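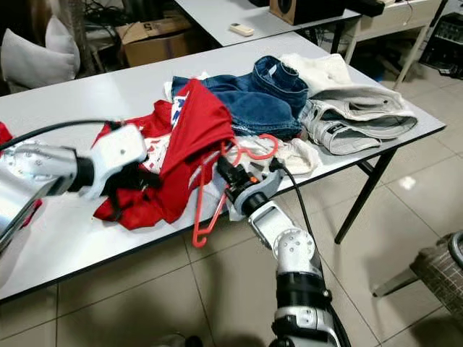

6.3 Fault 134: grip force limit exceeded

Fault 134 stops both arms when a gripper meets more resistance than its set limit. The usual cause is a snag. With a hanger in or against one gripper and the other gripper pressed into the pile, a caught sleeve can load both arms at once.

1. Press Stop. Keep hands clear for 10 seconds.
2. Support the garment, then open one gripper from the Atum panel.
3. Free the cloth by hand - do not jog the arms.
4. Clear the fault and run the two-arm hold test.

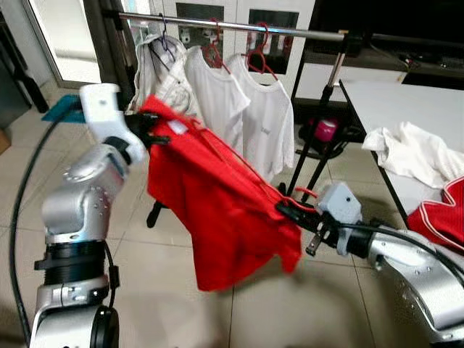

Figure 6-2. T-shirt held between both grippers.

CAUTION: Check that cables are clear of the joints before restarting.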